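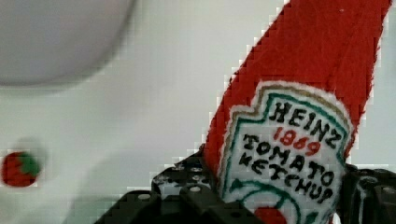 Reviews: Press and Public Record

Garholm: a records request tool that promises more than it files

By Eulalia Maldonado
17 Dec 2018

Garholm wants $30 a month to help small newsrooms write freedom of information requests. You pick an agency, tell it what you're after, and it drafts the letter and starts a clock. The sales page says it will "unlock the public record". I used it for six weeks at a suburban weekly and the public record is about as locked as it was.

The drafting is fine. It asks sensible questions, narrows the date range and cites the right section of the Act most of the time. Twice it sent me to a department that had been merged out of existence. The templates on our own shared drive are uglier but they have the current addresses.

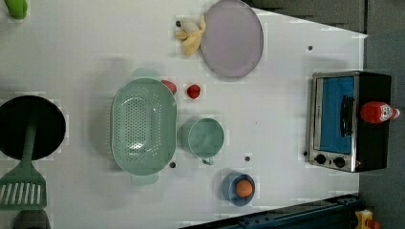

The deadline tracker is the part I'd pay for, if it understood extensions. When an agency asks for more time, Garholm goes on flashing red until you type over the date yourself, and then it loses the original one. You need the original one if you're going to a review. I ended up keeping a paper diary beside the laptop, like it was 2004.

Then there's the shared library, 2,000 past requests you can supposedly learn from. I opened plenty of them. Too many stop at the acknowledgement letter, with no documents and no word on whether anyone appealed. Search is by agency name only, so good luck finding anything on police media policy unless you already know who holds it.
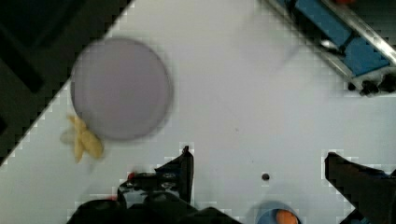
Selim Karaca reckons I'm being too hard on it. He says a newsroom of one, with no templates and no old hand to ask, would get its money back on the first letter. Maybe. I'd still want to see the extension bug fixed before February, when our trial rate runs out and the yearly plan goes to $300.

Export is PDF only. Support answered my second email, never the first.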